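How a Swimming Pool Filter Works

By Şengül Dursun
April 16, 2023

A swimming pool gets dirty every day. Leaves fall in. Dust blows in. Swimmers bring in hair, skin, sunscreen and grass. A pool owner doesn't empty the pool and fill it again each time this happens. The same water is cleaned over and over by a set of machines, and one of those machines is the filter.

The path of the water

Water leaves the pool in two places. One is the skimmer, an opening in the wall at the surface. The other is the main drain, a covered opening at the deepest point. Pipes carry the water from both places to the pump.

The pump has a motor that spins a wheel called an impeller. The impeller has curved blades. When it spins, it throws water outward and more water is pulled in behind it. In front of the impeller sits a plastic basket that catches leaves, twigs and hair ties before they can reach the blades.

From the pump, the water is pushed into the filter. After the filter it may go through a heater, and then it returns to the pool through small round openings in the walls called returns. If you hold your hand in front of one, you can feel the water coming out.

Inside a sand filter

There are three common kinds of pool filter: sand, cartridge and diatomaceous earth. This page covers the sand filter.

A sand filter is a round tank with special sand in it. The grains are all close to the same size, and many have rough edges. Beach sand is not used. It has mixed grain sizes, bits of shell and some salt.

Dirty water enters near the top of the tank and spreads out. It moves down through the sand. Between the grains are narrow gaps, and the water has to turn many corners to get through them. Bits of dirt that are too large for the gaps get stuck. Some smaller bits bump into a grain and stay there.

At the bottom of the tank are plastic tubes called laterals. They have slits in them. The slits are wide enough for water and too narrow for sand. Clean water goes through the slits, up a pipe in the middle of the tank and out.

A slightly dirty filter catches more

When sand is new, the gaps between the grains are at their widest. As dirt collects, the gaps get smaller, and the filter starts to catch finer bits. This works up to a point. With too much dirt in the sand, the water can't get through fast enough.

The pressure gauge

On top of the tank there is a gauge with a needle. It shows how hard the water is pushing inside the tank. In the United States the numbers are in pounds per square inch, written psi.

Hüsnü Kocabaş looks after pools in Wivley and Pradbridge. He writes down the gauge reading of every filter right after it has been cleaned. This is called the clean pressure. At one pool in Wivley, the clean pressure is 15 psi. When the needle has gone up by 8, he cleans the sand.

Backwashing

Sand is cleaned by sending the water through it the wrong way — from the bottom to the top. This is called backwashing. The steps are:

1. Turn the pump off.
2. Move the handle on the valve to BACKWASH.
3. Turn the pump on and watch the small glass window on the pipe. The water in it looks cloudy at first.
4. When the water in the window is clear, turn the pump off.
5. Set the valve to RINSE and run the pump for a short time. This packs the sand back down.
6. Turn the pump off, set the valve to FILTER and turn the pump on again.

The dirty water goes to a drain. The pool is then a little lower than before and may need topping up. Backwashing is a job for an adult. Pool pumps run on electricity, and the tank is under pressure.

What a filter can't do

A sand filter doesn't stop most germs. They are small enough to pass between the grains. Chlorine or another chemical in the water takes care of them. A filter also can't remove things that are dissolved, such as salt. Stir a spoonful of salt into a glass of water and pour it through sand, and the water will still taste salty. (Don't drink it. Sand isn't clean.)

Words to know

Impeller: the spinning wheel inside a pump.
Lateral: a tube with slits at the bottom of a sand filter.
Psi: pounds per square inch, a measure of pressure.
Skimmer: the opening that takes in water from the surface.
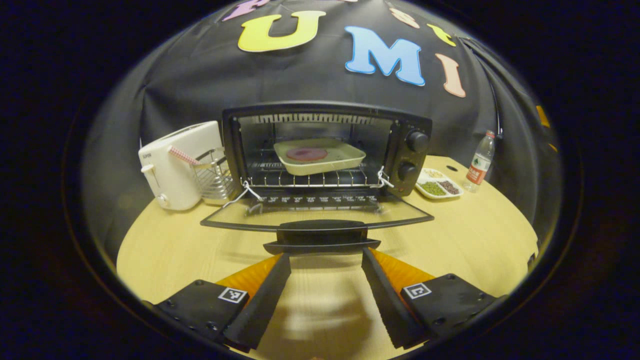 A toaster oven with its door open and a tray on the wire rack.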